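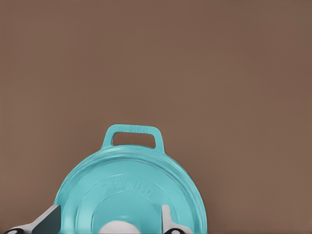
Supplement and Health Food Label Check, with comments
Gilchrist store, Karkport
Checked by: Rhys Kerslake
17 Jun 2020

1. Expiration dates, front shelf
Pass. 49 jars checked, 2 pulled. Both were Flanum greens powder, dated April.

2. Serving size stated in plain units
Fail. "One generous scoop" is not a unit. The tub comes without a scoop. Asked Clanbridge for grams in writing.

3. Claims on the label
Fail, and I expected it. "Supports natural energy" on a powder that is mostly dried apple. I would like to see what it supports, and how they know. The leaflet cites a study with no author and no journal. Leaflets taken off the counter until we get one.

4. Allergen statement
Pass, barely. The nut warning is there, under the fold of the label. Ask for it to be moved.

5. Sugar per serving
See comment. The Flanum bar says 10 g on the wrapper and 12 g on the carton. One of them is wrong. My guess is the lower one.

6. Storage
Pass for the dry goods. Fish oil was on the sunny side of the window display — moved to the back.

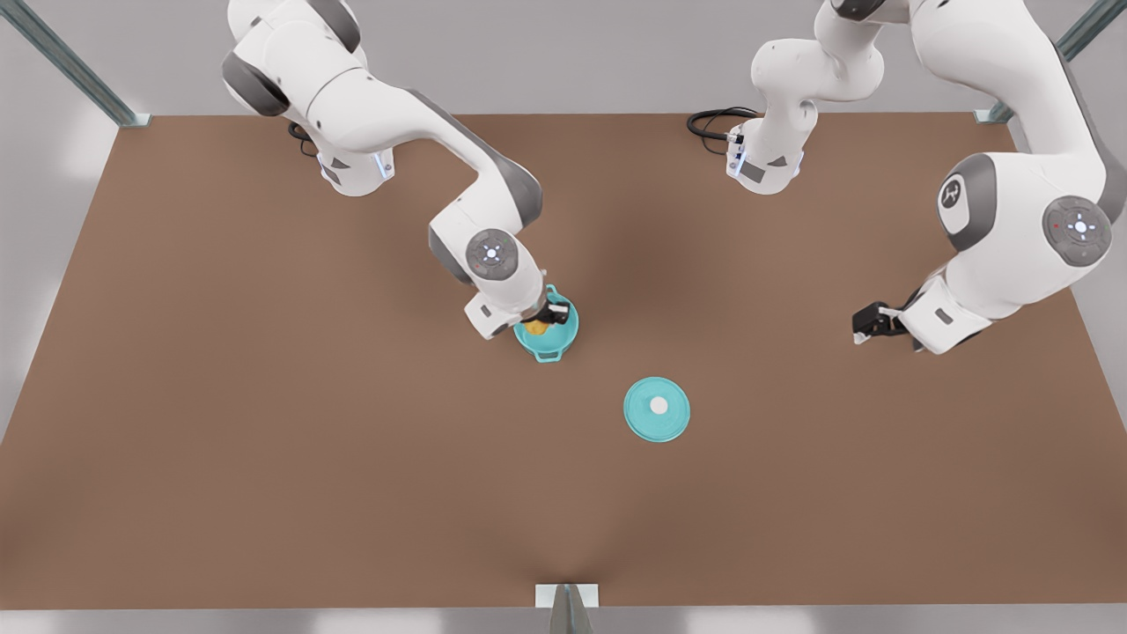

7. Sample table
Samples still go out with no ingredient card, and a customer with an allergy can't do much with a smile and a paper cup. I was told the cards "take up room." I don't buy it. A broad, plain brown top like the one shown would hold a card beside every sample, and our own table isn't much smaller. Cards by Friday or no samples.

8. Staff advice to customers
Fail. Heard one clerk say the greens powder "replaces vegetables." It does not. Stick to what the label says, and not even all of that.

9. Recall notices
Pass. Binder is up to date. Last page needs initials.

Follow-up: items 2, 3, 5, 7 and 8 stay open. A phone call from the sales rep does not close any of them.

R. Kerslake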